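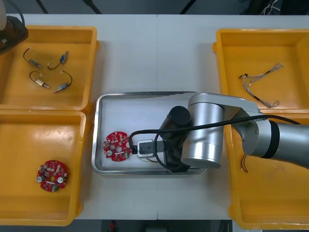
Clivico Bench Cell – small-parts sorting and wire handling

Prurasden sells the Clivico to shops that are tired of asking people to move small things from one yellow bin to another. It will not fold your laundry. We asked it to, in October, and would like the towel back.

What it does today
Round circuit boards between bin and tray. Small components with their leads attached, provided they have been spread out a little first. A twisted wire bundle, if you lay it on foam and let the gripper take its time.
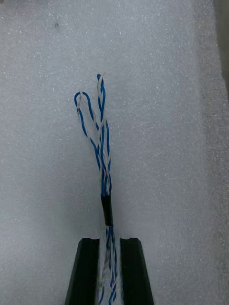

Blue and white twisted pair work, black sleeve just above the fingers.

What it does on a good day
Pulling one wire out of a tangle. Shih-chieh Hsueh, who runs our test bench, gave it 53 tries at this and recorded 40 successes. The other tries are filed under "enthusiasm."

What it does not do
Dishes, socks, sweeping up after itself. The Dirkik add-on was going to handle sweeping – please stop writing to us about the Dirkik add-on.

In the box
Arm, parallel gripper, steel tray, Wei control software, power cable, a printed guide of 51 pages (the useful part starts after the warnings).

Ordering
Lease is $800 a month, setup included. Bins sold separately. Bring your own table, and a person to stand near it for the first shift.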